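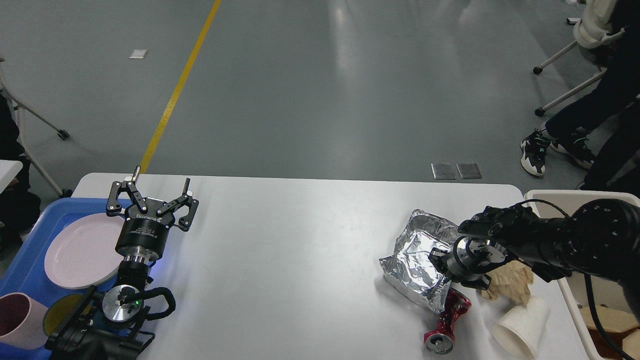
Balance room notes, April 3, 2021

Zero drift on the Ludar, continued

Picked up where the last entry stopped. The Ludar (2,000 g capacity, the one with the replaced draft shield) still wanders upward after power-on and then settles. The question is whether the wander is thermal, mechanical, or in how we log it. The Billthorpe unit does not show it under the same procedure, but Billthorpe has a stone bench and no heating vent, so the comparison is weak.

Setup as before. Balance leveled, bubble centered, shield closed, pan empty. Logging through Hundum at the slow rate with averaging off. Averaging was on for part of the March data, which smooths the first stretch after power-on and makes the drift look better than it is. Those runs are marked in the file and should not be pooled with anything from here on.

Run A, cold start, empty pan. 178 readings. Drift is upward from the first reading and flattens well before the end. No steps and no jumps. The shape is the same as in the earlier cold starts and the total is slightly larger. Room was cooler this morning with the heat off for the weekend.

Run B, warm, empty pan. Started straight after A without power-cycling. Flat within the last digit except for one short excursion near the middle. The vent came on at that point (heard it, wrote down the time, matches the log). Excursion recovered without intervention.

Run C, warm, 100 g check weight from the Vasić set. Handled with the forked lifter only. First placement read low and crept up, so I lifted it, waited, and placed it again. Second placement was steady from the start. The weight had been in the drawer, and the drawer is colder than the inside of the shield. The box now lives next to the balance.

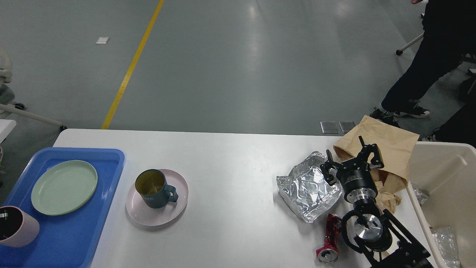 The creep in the first placement has the right sign for a cold weight: air cools against it, sinks, and drags on the pan and the weight. I had expected the effect to run the other way and had to work it through on paper, but a cold object pulls air down past itself and should read heavy, then fall. What we got was light, then rising. So I take back the first half of this paragraph. Temperature of the weight does not explain run C by itself. Leaving the wrong version in so it doesn't get rediscovered.

Other candidates for the low first reading:

Pan not seated fully on its cone. It was removed for cleaning before run A. Pressing lightly at the rim gave no click, but it was pressed after the second placement, so this proves little.

Off-center load. First placement was judged by eye. The corner test from last year showed the left rear reading low, in the right direction but too small to cover the difference, and it would not creep.

Static on the shield. The replacement panel is plastic and the original was glass. Humidity this morning was at the low end of what the room does. Wiping the panel with a dry cloth moved the zero visibly, and it took a while to come back. This is the best lead.

Repeated the wipe 2 times with the pan empty. Same direction each time. With the panel wiped using a damp cloth, no movement worth recording.

If static is a large part of it, then run A needs rereading too. The shield was opened and wiped before power-on, and the decay of the charge would sit right on top of the warm-up curve. The two cannot be separated in today's data.

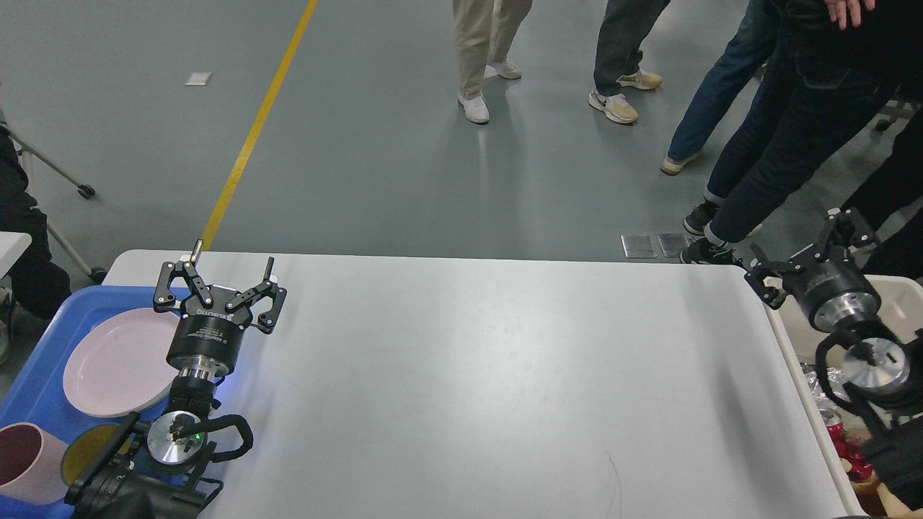 To do

Cold start with the shield untouched overnight. Then the same with a dry wipe at power-on. Keep everything else fixed, including the pan.

Ask Billthorpe whether their panel is still the glass one.

Redo the corner test with the Vasić weight. Due in May anyway.

Hundum: lock averaging off in the saved profile. It reverts when the cable is pulled.

Do not use the Ludar for the filter weighings until the cold start is repeated. Anything that can't wait goes on the small balance, warmed up, with the check weight read before and after and both values written on the sheet.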